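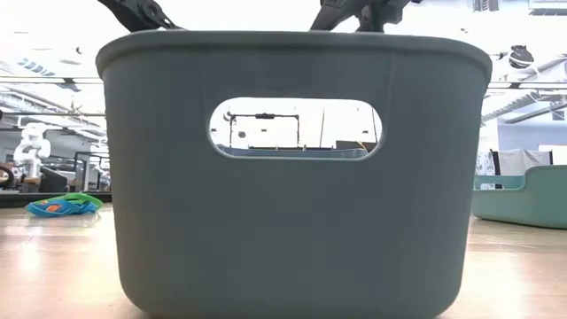 Bins First, Labels Later: Vimala Sastry on Sorting a Toy Library

The Kestuleo toy library in Fulatville lends out 489 toys, and most of them live in plastic bins. Vimala Sastry has run the sorting table there for six years. We talked in December, while returns were coming in ahead of the winter break.

She prefers a gray-green bin with a rounded rim and an oval handle hole in the front.

"I want a handle I can get my whole hand into," she said. "The rim matters too. A thin one hurts your fingers when the bin is full."

Color was less of a concern. The library used to have a different color for each age group, but families mixed them up at home and the system fell apart by spring. Now the bins are plain and the labels do the work.

Sorting happens at a table. Sastry used to do it on the floor and gave it up when her knees started to bother her. A bin goes in the middle, and toys are laid out next to it before anything is put away.

"If you go straight from one bin to another, you miss the broken ones," she said. "Lay it down flat and look at it. Bend it if it bends."

Flexible toys get a bin to themselves. They tangle with wheels and strings, and children pull hard to get them loose. Blocks go in the smaller bins. "A big bin of blocks is too heavy for me and much too heavy for a parent with a baby on one arm."

Liên Hà, who handles the loans, keeps the list of missing parts. It had 17 entries when we spoke, nearly all of them puzzle pieces. Sastry holds an incomplete puzzle for two months and then gives it to a school for crafts.

I asked what she would tell a family with an overflowing playroom. She said to buy fewer bins than they think they need and leave the lids in the store.

"Kids don't put lids back. Mine didn't. Fill it to a hand below the rim and stop there."

She washes the bins twice a year with dish soap and a soft brush, and dries them upside down. The next wash is planned for the week after the break, when the shelves will be at their fullest.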